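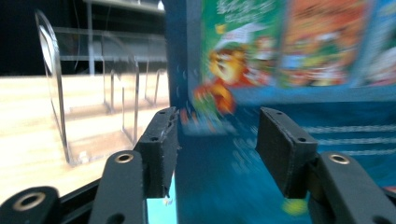

Tamonby Community Television
Second progress report to the Nisbet Fund
22 Jan 2025
Prepared by Estíbaliz Ibarra, training producer

Period covered

The report covers the second half of the training grant, from the end of the summer intake up to the winter break. The first report dealt with hiring and the studio refit, and I have not repeated that material except where something changed afterward.

Trainees

We enrolled 19 trainees for this intake. Fifteen finished the full course and were signed off on at least two crew positions. Of the four who left, two moved out of the area, one took a full-time job with evening hours, and one stopped coming and did not answer our calls. We have kept a place open for the one with the new job, who would like to come back if the shift pattern changes.

Every trainee starts on floor crew for the first two weeks. After that they rotate through camera, audio, graphics, prompter and vision mixing. In the first half of the grant we let people pick their own positions from the start, and most of them picked camera. The result was that we had very few people who could run audio on a live show. The fixed rotation was unpopular for a week or two and then people got used to it. We now have five trainees who can run the audio desk without supervision.

On-camera training was offered to anyone who wanted it, and eight people took it up. They worked with Kobe Hendriks on reading from the prompter, filling time when an item falls through, and short live interviews. Three of them have since presented part of the weekly show.

Output

The weekly show, Fillinach Tonight, went out live on every date in the schedule except one. On that date the transmission line failed a few minutes before air and the line provider could not restore it in time. We recorded the show as live and ran it the next evening in the same slot. The provider has credited us for the outage, and the credit appears in the budget section below.

Running time is 28 minutes. For the first few shows of this period we overran or underran badly, in one case by almost three minutes. We had no one whose only job was timing. Since then a trainee has been assigned as timekeeper on every show, sitting next to the director, with a printed rundown and nothing else to do. Overruns are now a matter of seconds.

We also produced two longer programs. The first was a recorded discussion on the bus service between Tamonby and Fillinach, with a small studio audience. The second was coverage of the fall choir concert, shot with three cameras and edited afterward. The choir program took much longer to edit than we planned. The audio from the side microphones had been recorded at the wrong sample rate and had to be realigned by hand, song by song. We have added the sample rate to the setup sheet.

Audience

The online archive recorded 1243 plays for the period. The discussion on the bus service was the most watched single item. We do not have figures for live viewing on the cable channel and have no practical way to get them, so the archive number should be read only as a partial picture. Viewer email is up a little, mostly from people who want an event listed in the closing calendar.

Staffing

Kobe Hendriks moved from two days a week to three when the rotation was introduced. The added day is paid from the underspend on travel, as agreed with your office. My own hours have not changed.

The engineering support contract with Ester has been renewed on the same terms. They answered both of our emergency calls on the same day. We did ask for, and did not get, a named engineer who knows our control room. The renewed contract says they will try to send the same person where possible.

Budget

Spending is within the approved total. The lines that differ from plan are as follows.

Equipment repair is over. Two wireless microphone packs were replaced and the intercom base station was sent out for repair. The intercom had been failing on and off for months, and during that time the floor manager could not always hear the director. We borrowed a set from the school district while ours was out.

Travel is under. We had planned two group visits to a regional newsroom and made one. The second was called off by the host during election coverage and we have not found another date.

Transmission is slightly under, due to the outage credit.

Catering is on budget.

A full statement with receipts has been sent separately.

Problems still open

The lighting grid over the interview set needs an inspection before we can hang anything more on it. Until that is done we are using floor stands, which take up space and limit where camera three can go. The building owner has agreed to pay for the inspection but has not booked it.

Evening sign-up is strong and daytime sign-up is weak. The daytime group ran with four people for most of the course, and four people cannot crew a full show. We combined them with the evening group for live dates. It worked, but it meant the daytime trainees were asked to come in at a time they had told us was difficult for them, and attendance suffered.

First-show nerves remain the main reason people consider dropping out. Several trainees told us at exit that they nearly quit after their first live show. We now run one full rehearsal in real time, with no stops and no retakes, the week before anyone goes live. The last group to start had this rehearsal, and all of them came back after their first show.

Plans for the next period

The next intake opens in March. We will take applications for evening places first and open a daytime group only if at least eight people sign up for it.

We want to train two former trainees as assistant instructors, paid by the session. This would let Kobe spend more time with presenters. The cost can be met within the existing staffing line and we ask for your approval to use it this way.

We would also like to move the remaining travel money into equipment repair. A short request form is attached.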